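実験準備室の非常勤スタッフ(準備補助)を募集します。勤務地はReramska本館に隣接するLockyer棟1階の準備室です。掲示日:2026年10月28日

# 実験準備補助スタッフ(パートタイム)募集

Reramskaでは、社会人と学生を対象にした基礎化学の実習講座「Roltura」を開講しています。講座で使うガラス器具の用意、試薬の量り取り、終了後の洗浄と収納を担当する方を募集します。教える仕事は含みません。受講者が席に着いたときに器具がそろっていて、終わったあとは元の棚に戻っている、という状態を毎回つくる仕事です。

## 仕事の内容

### 粉末試料の小分け

試料瓶から粉末を量り取り、小型の丸底フラスコに移します。丸底のものはそのままでは立たないので、必ずコルクリングに据えてから漏斗を差します。漏斗の脚がすり合わせの部分に触れたまま粉を落とすと、すりに粉が残って栓が固着する原因になります。脚の先がすりより下に来ていることを見てから薬さじを動かしてください。

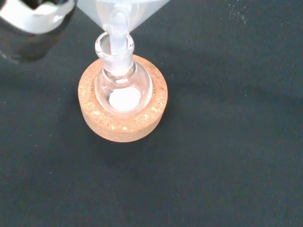 移し終えたら漏斗の縁を指で軽くたたき、脚に残った粉を落としてから真上に抜きます。斜めに抜くとフラスコの口の外側に粉がつきます。ついた場合は乾いた紙で拭き取り、質量を量り直して記録用紙に書き込みます。量り直しの回数は評価に関係しません。書かずに次へ進むことのほうが困ります。

漏斗はガラス製とプラスチック製の両方を使います。静電気で粉が付きやすい試料にはガラス製、口の広いものが必要なときはプラスチック製、というのが当室の使い分けですが、試料ごとの指定は準備表に書いてあるのでそれに従えば迷いません。

### 作業台の配置

小分けと並行して、作業台の上に器具を並べます。台には黒い布のマットを敷きます。透明なガラスの輪郭が見やすく、こぼれた白い粉にもすぐ気づけます。

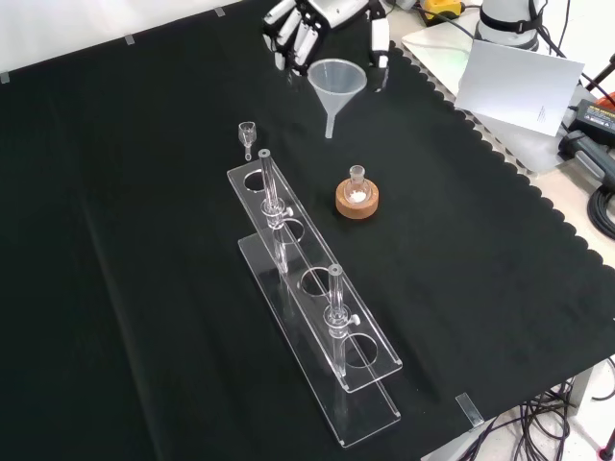

配置の基準は、講座の担当者が手を伸ばす順番です。準備表には台ごとの配置図があり、利き手の違いで左右を入れ替えることもあります。活栓のついたガラス管は、つまみ同士がぶつからないように間を空けて立てます。アクリルのスタンドに四つ並んだ穴のうち、2番目と4番目に管を入れ、あいだの穴を空けておく立て方が当室の標準です。小さなガラスの漏斗形の器具はスタンドの端の近くに、コルクリングに載せたフラスコはスタンドの反対側に置き、袖で引っかけないように離しておきます。

マットの端は台の端まで引き出しません。布が台から垂れていると、通る人の服に引っかかって器具ごと動くことがあります。しわは器具を置く前に伸ばしてください。置いてから布を引くのは禁止です。

### 漏斗とフラスコの点検

並べ終わったら、漏斗を差した状態で真上からのぞき、脚がフラスコの口の中に収まっていること、コルクリングががたついていないことを確かめます。横からだけ見ると、傾きを見落とします。
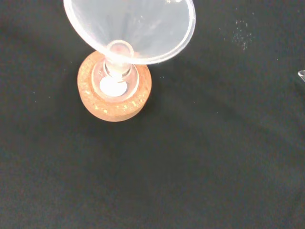
コルクリングは使っているうちに縁が欠けてきます。欠けた粒が器具に入ると試料をやり直すことになるため、点検の際に内側を指でなぞり、粒が手につくものは交換箱に入れてください。穴の大きさが合わないリングに無理に押し込むことも避けます。大きさの違うものが引き出しの2段目にあります。

### 洗浄と収納

講座が終わったら器具を回収し、洗浄、すすぎ、乾燥、収納まで行います。

- 粉末の残りは指定の廃棄容器に集めます。流しには捨てません。
- 活栓は分解して洗い、本体と同じ番号のかごに入れます。
- アクリルのスタンドは溶剤で拭かないでください。水と柔らかい布だけを使います。
- コルクリングは水につけず、はけで粉を払います。
- 黒い布のマットは屋外で払わず、専用の袋に入れて洗濯係に渡します。

ひび、欠けのあるガラス器具は、どれほど小さな傷でも棚に戻さず、赤い札をつけて別の箱に入れます。破損の弁償を求めることはありません。
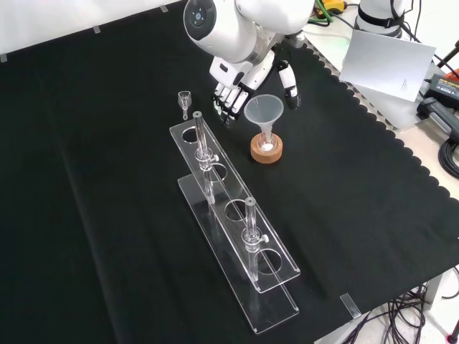 *作業台の配置例。アクリルの管立ての横に、漏斗を差した丸底フラスコとコルクリング*

## 募集条件

| 項目 | 内容 |
|---|---|
| 募集人数 | 2名 |
| 時給 | 2,000円(試用期間中も同額) |
| 勤務時間 | 1回5時間、休憩40分を含む |
| 勤務開始 | 4月(前倒しは相談可) |
| 勤務地 | Lockyer棟1階 準備室 |
| 交通費 | 実費支給 |

勤務する日は講座の開講日に合わせて前の月に決めます。開講のない期間は、器具の棚卸しと補修品の発注を手伝っていただくことがあります。希望しない方は休みにできます。

白衣、保護眼鏡、手袋は貸与します。靴は、かかとがあり甲の覆われたものを各自ご用意ください。長い髪はまとめていただきます。

## 応募資格

- 高校卒業以上の方。化学を専攻している必要はありません。
- 配置図と手順書を日本語で読み、記録用紙に記入できる方。
- 立ったままの作業に支障のない方。座って行える作業もあるので、事情のある方は応募時にお書きください。

ガラス器具を扱った経験があれば、内容を応募書類に書いてください。学校の実験、飲食店でのグラス洗い、工房での作業など、分野は問いません。粉末にアレルギーのある方は、扱う試料の一覧をお送りしますので、面接の前にご確認ください。

## 選考の流れ

書類選考のあと、準備室で面接と簡単な実技を行います。実技では、フラスコをコルクリングに据えて漏斗を差し、粉末を移し、スタンドに管を立ててもらいます。手順書を見ながらで構いません。速さは見ません。途中で分からなくなったら、その場にいる職員に聞いてください。

器具の呼び方は前の職場や学校と違うことがあります。当室では漏斗を「ろうと」、コルクリングを「輪」と呼ぶ職員もいますが、書類では準備表の名称に統一しています。

## 応募方法

履歴書と、志望の理由を書いた文書(書式自由、A4用紙1枚以内)を、Reramska準備室 採用担当 Flynn Katene宛てに郵送するか、本館受付にお持ちください。封筒の表に「準備補助 応募」と書いてください。お送りいただいた書類は返却しません。

器具の納入と修理はStundikに委託しています。Stundikの窓口では、この求人についてのお問い合わせに対応していません。見学を希望する方は、応募書類にその旨を書き添えてください。講座のない時間帯にご案内します。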